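4.2 Choosing between the two wrist cameras

With the arm and controller settled, the question we most enjoyed arguing over was where the camera should sit. The Pakari gripper leaves very little room at the wrist, and both of the mounts we tried gave something up. The outer mount, which we called Viscombe after the workshop that cut it, holds the camera well clear of the hand and looks down at a shallow angle. The inner mount, Clusbridge, tucks the camera close under the housing, so that the gripper itself takes up a good share of every picture.

We had expected the outer mount to win easily. It sees more of the table, and more table ought to mean more chances to spot the part early. For the approach that was quite true. Over the last few centimetres, though, the outer view became far less useful: the hand came between the camera and the part just when the controller most needed to know where the part was. The inner view kept both the tool and the surface beneath it in sight, and this turned out to matter much more than a wide field of view. We were delighted by how plain the difference was, even in the first hour of trials.

Figure 3 shows the inner view. The large finger on the right and the curved housing along the top together hide a lot of the table, and for some time we treated this as a fault to be cropped away. We now think of it as a gift. Because the camera moves with the hand, the housing stays in the same part of the picture, and any shift in its outline tells us that the mount has slipped. We use its lower edge as a standing check on calibration -- no printed target, no extra step before a run.
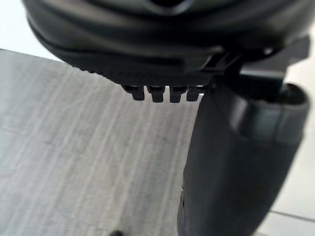
Figure 3. View from the Clusbridge mount. The row of four small teeth hangs beneath the ridged band of the housing, with the streaked grey tabletop behind.

Joelle Boutros, commenting on an early draft, felt that we were being too kind to the inner mount. A check against the housing, she wrote, will catch a camera that has moved relative to the hand, but it says nothing at all about a hand that has moved relative to the arm, and a loose wrist joint would pass the test every time. She asked us to report the two kinds of error separately.

She was right, and the section is better for it. We went back and added a second check, made once at the start of each session, in which the arm drives to a fixed pin on the table and the controller compares the position it expects with the position it sees. The housing check then runs on its own between sessions of this kind. The two take different faults as their business, and we would encourage anyone building a similar rig to keep both.

The trials themselves were simple. Each one began with the arm in its rest position and a single part placed by hand inside a marked area. The controller, a lightly changed version of the Tarawneh code described in Section 3, was the same for both mounts, and so were the speed limits and the lighting. A trial counted as a success if the part was lifted and held until the arm was back at rest. We ran 134 trials with each mount. With the inner mount, 115 of them succeeded. The outer mount did noticeably worse, and most of its failures came late, with the hand already low and the part out of sight.

The failures with the inner mount were a more mixed bag, and rather more interesting. Glare was the main culprit. The tabletop has fine parallel streaks, and under strong light from one side these can be brighter than the edges of a pale part lying on them. Turning the wrist a quarter turn and looking again often brought the edge back, which suggests an easy improvement we haven't yet made part of the controller. A few other failures came from the finger hiding a part placed far to one side. The outer camera would have seen those parts without trouble, and it is tempting to fit both mounts at once -- the wide view for the approach, the close one for the grasp. The cable run at the wrist is the only real obstacle, and we have begun work on a slimmer bracket that should clear it.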